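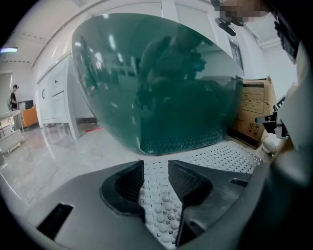

Agathe Perrin writes that her daughter's nursery in Riviere switched to a fixed afternoon snack in May and asked parents to stop all other eating between meals at home. She wants to know how to carry that over to weekends with a child of 3 who is used to grazing.

Question details: Breakfast is at 7:30, lunch at noon, snack at 4:00, dinner at 7:00. The child asks for food at 10:00 and again at 5:30, and eats very little dinner. Weight and growth are normal per the pediatrician. Do I drop both requests at once or one at a time? Does milk count as eating?

3 answers

Jérémie Tanguy
18 July 2026

One at a time. Start with the 5:30 request, as that is the one affecting dinner. Move the 4:00 snack to 4:15 and make it a real one: bread, fruit, and plain yogurt. After that only water until dinner. Keep this going for 5 days before changing anything else.

Milk counts. A full cup late in the afternoon can replace a good part of dinner at that age. We were pouring 300 ml at 5:00 and wondering why the plate came back full. Serve it with the snack or at the table.

For the 10:00 request, check breakfast first. If breakfast is small, a morning snack is reasonable for a 3-year-old and I would leave it in place. Four hours and thirty minutes is a long gap. Our nursery served fruit at 9:45 -- ask whether yours does the same, because parents are often not told.

unsigned
I don't agree with any of this. Kids know when they are hungry. Mine ate when they wanted and they are fine.

vina_mom
We used the Clelix meal timer, the one with the colored ring. It worked for two weeks and then she learned to turn the dial. A kitchen clock with a sticker on the 7 did the same job.

Also, move dinner if you can. 7:00 is late after a 4:00 snack. Ours is at 6:15 on weekends and the early evening requests mostly stopped.

Comment from Agathe Perrin: Thank you. Nursery confirms fruit at 10:00, so I am keeping that on weekends too. Milk is moved to the snack. Dinner at 6:15 is not possible on workdays but I can do 6:40. Second evening without the 5:30 request granted -- complaints lasted until the table was set.

Comment from Jérémie Tanguy: 6:40 is fine. Keep the weekend time close to it.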